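Boletim de sexta: o guarda-redes que não chega

Imprimir | Enviar por e-mail

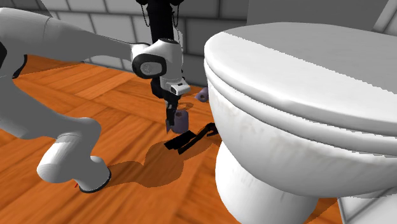
Pronto, mais uma semana e continuamos sem guarda-redes! O Clallora pediu 42 mil pelo Leonidas Zacharopoulos, nós oferecemos 40, e por dois mil euros (dois!) estamos nisto desde janeiro. Eu já estava de caneca na mão à espera do anúncio na sexta à noite – e nada.

Percebo que o Byun tenha as contas apertadas, mas o rapaz tem 56 jogos seguidos a titular e sai da baliza como poucos nesta divisão. No jogo com o Fevby sofremos três golos de canto, todos iguais. Estavam 2296 pessoas no estádio e acho que as ouvi suspirar ao mesmo tempo.

Entretanto a Þórey Holst, que trata das contratações, disse na rádio local que há um plano B. Fala-se de um empréstimo do Clurnport, um miúdo alto que ainda não jogou pela equipa principal. Eu preferia pagar os 42 e dormir descansada, mas enfim, ninguém me pergunta nada – amanhã lá estarei na bancada com o cachecol do costume.

Comentários (3)

Tó da Bancada Norte: Paguem e calem-se.

marisa_g: O miúdo do Clurnport é bom, vi-o nos juniores!

Zé: Três de canto não é só culpa do guarda-redes.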